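I got to the Hardale packing room before the kettle had boiled, so my first ten minutes with Tetteh Mensah were spent standing in a corridor talking about parking. He has worked here for eight years. He started on returns, moved to gift sets, ran the gift set benches for a while, and now has a job title so new that the sign on his door still says Stationery.

"Call me whatever you like," he says. "On the payslip it's automation lead. My mother tells people I teach robots to shop."

She's pretty close! Hardale packs gift baskets and homeware orders for a handful of online stores, and the arms that will do part of that work are supposed to arrive from a company called Gokance later in the year. Before they do, people in the building are showing the software how the job goes. They use grippers held in the hand, with a camera on each one, and they pick and place things with those instead of with their fingers. The recordings go off to Gokance, and Tetteh's team goes back to the bench and does it again with a different basket.

I asked how long it takes to get used to picking things up that way.

"The first morning you feel like a lobster," he says. "You know exactly what you want to do and your hands are a foot further away than they ought to be. By the end of the week I was reaching for my coffee with it. I don't recommend that."

What surprised me was how much of his day is spent on the fingertips. The pads take all the wear, and he talks about them the way my brother-in-law talks about tires.

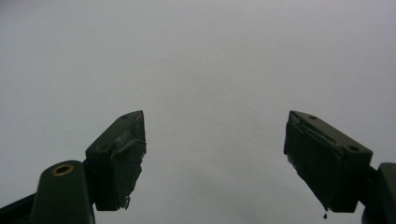 The gripper's two fingers, open, with tape creased and worn at the edges of the pads.

"You look at the tape before you look at anything else," Tetteh says. "If it's coming up at the corner, the thing you're holding can catch on it, and then you've recorded yourself shaking a napkin ring off a bit of tape. Do we want a robot to learn that? We do not." He keeps a roll in his shirt pocket. I saw him pat it twice while we were talking, like a man checking for his keys.

So who gets to do this? When the project was announced there were 54 people on the packing floor, and the company asked for names. Almost 54 put themselves down, which Tetteh puts down partly to curiosity and partly to the chairs. (They're very good chairs.) The ones who were picked get the same hourly rate as before plus a small extra for training shifts, and they rotate back to the regular benches so that they don't lose their hand for it.

Not everyone was happy with the idea, and he doesn't pretend otherwise. The other site, over at Sadcombe, went first with a different system, a conveyor sorter known to everybody as Hajji after the street the supplier was on. Two jobs went there. The people were offered other work, and one of them took it.

"I knew them both," he says. "So when management came to us with slides, I said, fine, but what happens to the people on gift sets? I wanted it written down. And they did write it down — no one goes because of the arms, not in the first two years. After that, I don't know. I'm not going to sit here and tell you I know."

Has it changed how he sees the old job? He thinks about this one for a while.

"I used to think packing was the simple bit," he says. "You'd get a new starter and say, watch me, do that. Then somebody from Gokance asks me why I put my hand in on the slant when there's a basket, and I've got no answer. I've done it thousands of times!" Baskets, he explains, are a nuisance. A cardboard box is the same every time, near enough, but a woven one has give in it, and any gap in the weave is a place for a corner or a ribbon to snag.

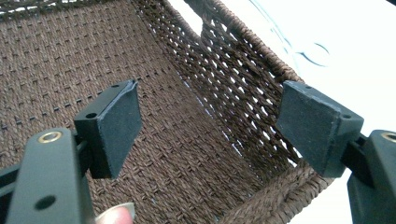

He has started using some of this with new starters too, the human ones. They used to get an hour beside an experienced packer and a pat on the back. Now he talks them through the slant, and where to let go, and why you don't drag things across the bottom. A couple of the older packers find this hilarious. One told him he'd been packing fine since before Tetteh could shave and didn't need a lecture on letting go.

There are things he misses. The training benches are quiet, with everyone concentrating, and the gift set crew always had the radio on and a running argument about it. He still eats lunch with them. He says the teasing has calmed down, although somebody did leave a pair of salad tongs on his desk with his name on a label.

I asked if he'd be pleased when the arms finally turn up.

"Ask me when one of them has done a full shift in December," he says, and goes off to find out who's had his tea mug.

Get our workplace stories by email. Enter your address to subscribe to the newsletter. You can unsubscribe at any time.

Contact us | © 2024 | Back to top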